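4.3 Drawer Closing Failures and Loss of Force Limiting

This section reports a fault that arose during the household trials of the Nerell mobile manipulator and led to a temporary halt in data collection. The trials were carried out at the Westiston residence site under the protocol given in Section 3. The task required the robot to open a drawer, place or remove one item, and push the drawer fully shut. Opening and placing gave little trouble. The failures treated in this section all took place in the closing phase.

A closing attempt was recorded as a failure when the drawer front did not come to rest level with the cabinet, or when the arm was stopped by the operator before the push was complete. The closing motion is a straight push along the estimated axis of travel. It is meant to end when the force measured at the wrist passes a limit of 50 N. The limit is stored in the Rena motion controller and is read each time a push begins. If the drawer meets resistance, the controller should stop the arm, hold for 2 seconds, and return it to a safe distance.

In the event under review, a soft package had shifted toward the rear of the drawer and become caught against the underside of the cabinet. The arm met resistance and did not stop. It kept pushing until the operator, Babar Bugti, pressed the emergency stop. The cabinet moved on the floor and one drawer runner was bent. No person was within reach of the arm, and no injury resulted. Trials were suspended the same day, and the robot was not used in the residence again until the changes described below had been tested.

The controller logs gave a clear account of the cause. Shortly before the event, the perception process had restarted after losing its connection to the head camera. On restart it reloaded the default settings file, which had been written for bench testing and carried a force limit of 500 N. The new value replaced the household value without any notice to the operator. The next push therefore began with a limit ten times higher than intended. The wrist sensor itself was working correctly — its readings rose steadily through the contact and were recorded in full. The failure lay in the way the setting was handled.

A second factor made the event more likely. The contents check, performed by the Ambrose perception module, was designed to stop a push when an object stood higher than the drawer walls. It relied on depth readings taken from above. Clear wrapping and glossy drawer surfaces often gave missing or scattered depth values, and the module treated missing values as empty space. Figure 7 gives a view of this kind of working condition, with items in clear plastic in a glossy drawer under overhead light. In such cases the module could report that the drawer was clear when it had very little basis for doing so.

Three changes were made. First, the force limit was removed from the shared settings file and fixed in the controller for all household work, so that a restart of any other process cannot alter it. Second, the contents check now treats missing depth values as unknown, and a push is refused when unknown values cover a large part of the drawer. Third, the operator's display shows the active force limit at all times, and any change must be confirmed by hand before motion can resume.

The changes were tested on a bench drawer with a foam block placed in the path of travel. The perception process was restarted on purpose before each push. The arm stopped at the intended limit in every test, and the stored value remained unchanged. Nusrat Satti reviewed the logs independently and approved the return to household trials on 16/02/2025.

One cost of the second change should be noted. The contents check now refuses some drawers that could be closed safely, and the operator must then inspect the drawer and confirm the push. This lengthens the task — in drawers with many wrapped items, the added time is considerable. The authors consider this acceptable for trials in a furnished home. Better sensing of clear materials is left to later work.
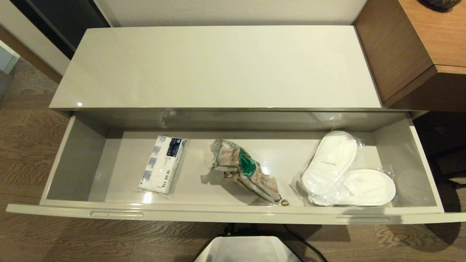 Figure 7. Open drawer containing a tissue pack, clear plastic packaging and wrapped disposable slippers.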